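## 4. What the color of a wall does to people who rent

I should say up front that I came to this question sideways. My earlier work was on rent disputes, and I only got interested in paint after reading one too many deposit complaints in which the whole argument came down to whether a wall was "the same gray" as when the tenant moved in. It almost never is, or at least two people can never agree that it is. So when Corina Lazăr let me tag along on her interviews in Grenovgate, I went in with a pretty narrow question and came out with a pile of notes I'm still sorting through.

The building we spent the most time in is called Trilten. It went up in 2000, and the rental company, Rusnák, has repainted the units between tenants ever since. For the first stretch they used whatever off-white was cheapest. Then somebody in the office switched the whole place over to a single gray, and it has stayed gray. We talked with 13 tenants, four of whom had lived there under both colors, and those four are the people I lean on most in this section.

The first thing I noticed was how little anyone wanted to talk about the color as a color. I'd ask if they liked it and they'd shrug. Ask what they had put on it, though, and we'd be there for half an hour! One woman had moved the same framed map to every wall in her apartment and hated it on all of them. A man on the second floor told us he had stopped hanging things altogether, and that he felt a bit silly saying so, but the place looked finished already and he didn't want to mess with it. I heard some version of that from several people. They used words like "done," "set," and "hotel."

The trouble with gray, for anyone trying to measure this stuff, is that it won't hold still. A neutral paint picks up whatever is near it – a floor, a curtain, a cloudy afternoon – and the same wall can read as two or more grays at once (Figure 2). 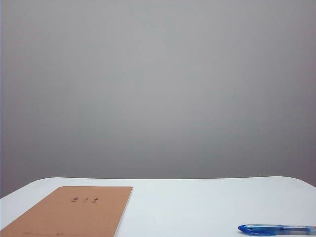 **Figure 2.** Plain gray wall behind a white tabletop. The tone is lighter near the upper center and deepens toward the tabletop and toward the right.

I bring this up mostly as a warning about my own data. During the interviews I handed people a fan of paint chips and asked them to pick the one that matched their living room. I thought this was clever at the time. The picks were all over the place, and when I asked one couple to do it separately they landed on chips that weren't even neighbors. They then argued about it through the rest of the interview, so that transcript is great on marriage and not much use on paint. I've left the chip results out of the main analysis and put them in the appendix for anyone who wants them.

What I kept instead was the talk about permission. Rusnák's lease says tenants may repaint if they return the unit to its original color, and every single tenant we interviewed knew that line, some of them nearly word for word. Only two had ever painted anything. One did a bedroom in a pale green sold by Grindow, a small hardware store down the hill, and painted it back a full month before moving across the hall because she was so worried about the inspection. The other did the inside of a closet. He was very pleased with the closet and made us both look at it.

Corina reads this as a story about rules, and I think she's partly right. A clause that allows something while making it a hassle works a lot like a ban. But the long-term tenants complicate that, because the clause was in the lease during the off-white years too, and they remember those years differently. All four said people painted more back then. One told us the off-white "looked like nobody had gotten to it yet," and I've thought about that remark a lot. Memory is slippery, of course, and Rusnák couldn't give us inspection records from before the switch, so I can't check how often people really painted.

We went back in October to ask some follow-up questions, mostly about light, since the north-facing units had produced the grumpiest interviews and I wanted to know if that was the rooms or just the day. I'll get to those answers in Section 5, along with the matter of the hallway, which was painted by a different contractor and which everybody in the building has an opinion on.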